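4.2 Sorting and loading the wash

1. Stand the basin on a low stool beside the Stedau washer so you don't have to bend to the floor.

2. Put whites and pale colors together. Wash anything dark or new on its own the first time.

3. Empty all pockets and close zippers.

4. Load items one at a time. Do not push in a bundled pile.

5. Select 30 for light fabrics or 42 for towels and bedding, then press Start.

Note: Child Lock stays on until you hold the key for 2 seconds.

Caution: Keep the drain hose free of kinks. 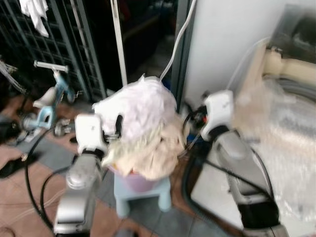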